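April 2019, late

Long day. Writing fast before I forget the order of it.

Got in early, coffee, restarted the overnight batch on the Erkholm sim. 117 episodes queued, same as yesterday. Went to answer mail. Came back and the log was solid red from episode 10 on. Collision, collision, collision. With what?? Arm reporting contact in open air.

Pulled up the replay. Nothing near the fingers. Force readout on the left finger pinned at max the whole time. The planner does what it's told, backs off, tries again, backs off. It would have sat there doing that till lunch.

Told Kusum. She said is it the new hand model. I said no way, I checked the hand model. (I had not checked the hand model.)

Morning notes, so I can paste them in the ticket:

Controller. Not it. Rolled back to the March version, same fault, same episode.

Scene file. Dinesh swore he moved nothing. Diffed it, he's right, he moved nothing. Apologized.

Random seed. Ran 5 different ones. All fail, just at differnt episodes. So something gets carried over between resets.

Wrist view. Stepped through it slow with the gripper open. Spinning wheel still way off up in the right corner by the gray box, nothing between the fingers but bare surface. And the contact flag is ON. So the picture's fine and the physics is lying.

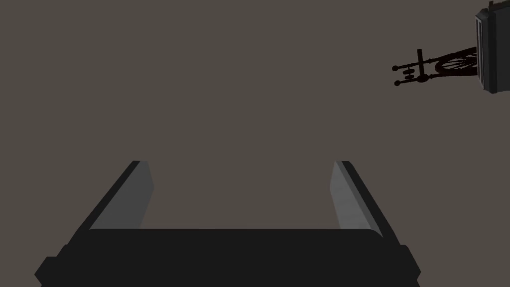 After lunch

Turned on the collision shapes finally. Should have done that first, Kuldeep has told me this before and he told me again today, with the face.

And there it is. The treadle wheel has its own collision shape, and on reset the mesh you see goes back to its start pose but the collision shape does NOT. Stays wherever the last episode left it. So after a few resets there's an invisible spinning wheel parked right where the hand comes down. Arm was right the whole time. It was hitting something. We just couldn't see it.

Came in with the Shukla asset pack, the jointed objects only. Boxes reset fine. Anything with a hinge or an axle, no.

Called Shanti over at Drarnton because they run the same pack on the real arm's safety checks. That's the part I don't like. If their keep-out zones come from the same collision shapes, then the zones drift too, and the real arm could think a spot is clear when it isn't. She went quiet and then said ok I'm stopping the cell. Had it stopped before we hung up. Good. Nobody was in there, nothing got hit. She'll check the zones by hand tomorrow with Akash.

Fix for our side is dumb, 3 lines, force the shapes back to the start pose on every reset and throw an error if the two don't match. Dinesh reviewed. Ran the batch again from zero. Past episode 10, no red. Left it going.

Evening

Still annoyed at myself. Lost the whole morning on the controller because I decided it was the controller. Also yesterday's results are probably junk, and I already sent them to Esano. Have to write that email. Drafted it twice, both times it sounded like excuses. Kusum says just say what broke and when they get new numbers. She's right.

To do tmrw: email Esano FIRST. Ticket to Shukla with the replay attached. Ask Shanti what she found. Check the other jointed stuff in the pack, not just the wheel. Put collision view on by defualt for everybody.

Forgot to eat dinner till nine. Toast. Batch at 64 percent when I last looked, going to bed.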